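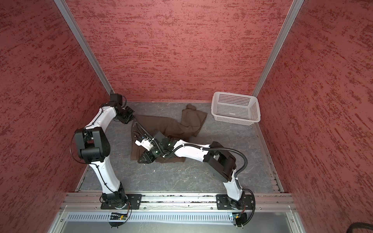

Two arms share one rail in a Felldale garment-handling cell, with a brown cloth on the floor between them.

DALPORT, 2025-01-12 - Felldale is opening its equipment planning program to independent laundries, uniform services and clothing repair shops, and we could not be happier to get started! The program, called Pillavow, helps small textile businesses work out what a two-arm handling cell would cost them, what it would need from their building, and whether this is the right year to buy one at all.

Pillavow grew out of a planning round that Felldale ran with the Widmer uniform service last May. Widmer came in with a budget for the arms and a long list of questions about everything else. By the end of that round the list had become a worksheet of 173 lines, covering power, floor space, spare grippers, cable replacement, staff training, cleaning hours and the baskets that go in and out of the cell. After a good deal of trimming (and some lively debate over whether baskets deserved their own section - they kept it), the version going out to shops has 166.

The arms tend to get all the attention in a first budget meeting, but much of the worksheet is about the smaller stuff around them. The rail, the enclosure walls, the floor panel and the cable duct are all priced as separate lines, so a shop can see what it would pay again if it moved the cell or added a second one. 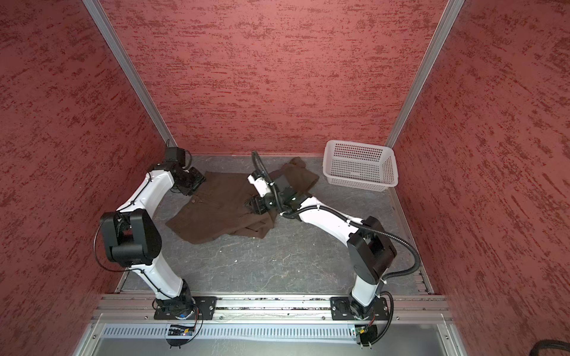 A dark brown garment between the two arms. Enclosure, rail and cable duct each have their own line in the Pillavow worksheet.

Shops that join will get 3 planning sessions with Felldale staff. The first looks at the work itself: what kinds of garments come through, how many sizes, and how they arrive at the table. The second covers the building, and the third puts the numbers together over the full life of the equipment, including service visits and time set aside for cleaning out the rail. Shops may bring quotes from any supplier, and we will happily go through them line by line.

Garment work is a wonderful and stubborn problem. Cloth bunches, slides and never lands the same way twice, so we ask every shop to send a bag of its own items before the second session.

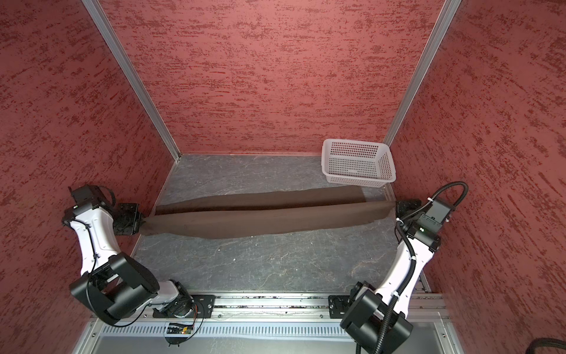 Long, narrow folds and flat stacks call for different amounts of floor, and that one choice can change the size of the enclosure a shop has to budget for. We would much sooner settle it on paper than after the order is placed.

The first group has room for 30 shops. There is no fee to take part and no obligation to buy. Applications are open now through Felldale's Dalport office, and the worksheet is available on request to any shop that would like to read it before applying.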